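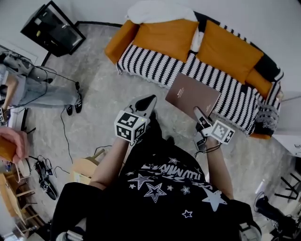
Accueil Cuisine Salon Rangement Atelier

Le canapé orange, mode d'emploi

Publié le 21/02/2024 par la rédaction de Rullonar
771 partages | 15 commentaires

Un canapé orange, on l'aime ou on le cache (moi, je l'aime !). Mais avec du monde dessus tous les soirs, l'assise marque vite. Alors je la protège avec un jeté en zigzag noir et blanc, bien rentré au fond, sous les coussins du dossier. Mon truc : un tube en carton glissé dans le creux, et le tissu ne bouge plus de la soirée.

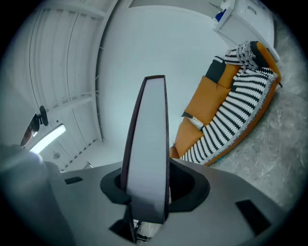
Côté sol, le marbre gris est joli mais il montre chaque miette. Je passe l'aspirateur avec la brosse souple, puis une serpillière microfibre à peine humide. Surtout pas de vinaigre sur le marbre, ça le ternit ! J'ai fait la bêtise en juin dernier, il m'a fallu jusqu'à 75 minutes de polissage pour rattraper deux malheureuses taches.

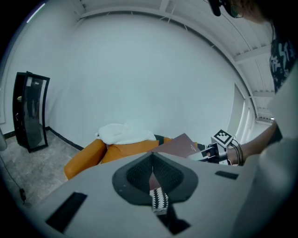 Pour le blanc tout doux posé sur le dossier, lavage à 30 degrés, peu de lessive, et je secoue fort avant de faire sécher à plat. Et les papiers qui traînent au salon ? Une seule pochette, toujours au même endroit, vidée une fois par mois. La mienne déborde encore, je m'y mets ce week-end.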